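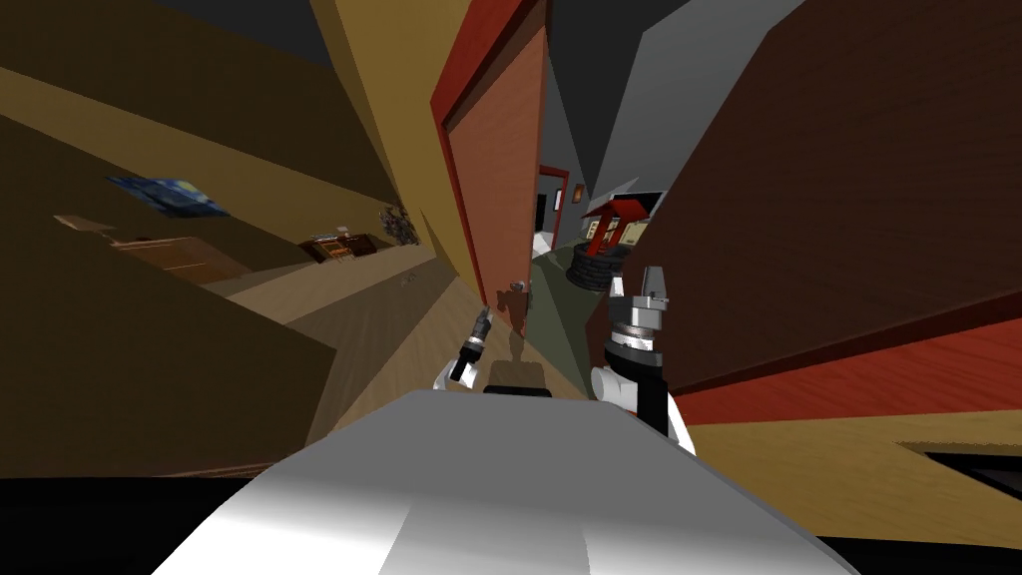 The robot's own view inside the simulated house, both arms out, at the Bekwood open day.

I went to the Bekwood open day in September mostly because it was free and a twenty-minute drive, and because I've been rude about home robots on this blog for years and figured I ought to stand near one. I did not stand near one. The whole demonstration was on a screen.

Ollov is the name of the robot, or of the software, and the people in the matching shirts used it for both. The session I signed up for was called "Ollov at Home." I had pictured a fake kitchen with a rope across it. We got folding chairs and a simulated house, shown from where the robot would be looking, and the house was tilted so steeply that the woman next to me put her head on her shoulder to watch.

I'll be fair about the house. Somebody put time into it. There's a painting in swirly blues on the wall, a chest of drawers, a leafy plant, a door with a very red frame. There is also a miniature wishing well with a little peaked roof, and I have never been in a home that had one of those indoors, but fine. People own strange things and a robot should be ready for them.

My trouble is with the numbers. The slide before the demo said Ollov had practiced in up to 1000 homes. I asked if that meant houses with people living in them. It meant layouts. Then I asked how many real houses, and the answer was 4, all of them belonging to employees. That should have been on the slide too, in the same size type.

The presenter told us the task was to get down the hallway without knocking anything over, which sounds easy until you try it in my house at night. They said they had run it 455 times. I asked what counted as a pass and got a long answer about thresholds. A man behind me asked whether touching an object counted as knocking it over, a better question than mine, and he got the same answer slightly shorter.

I don't think anyone was lying. I understand why you'd practice this way. A simulated plant costs nothing to replace, and you can run the thing all night while everybody sleeps. But I've seen my own vacuum defeated by a sock, and I'd like to know how the computer version handles a sock, or a dog who has decided the hallway is his. They said soft objects were "on the roadmap." Pets did not come up again.

Afterward there was a table with coffee and a stand from Clemitz, who make the grippers. They let you squeeze one. It was well made and I liked it more than anything else I saw that day. The Kassab people across the aisle had a real arm stacking real cups, and it dropped one while I was watching, and the guy picked it up and started it over. I stayed there 3 times as long as I stayed at Ollov.

Bekwood says there will be a physical robot at the next open day. I've put my name on the list.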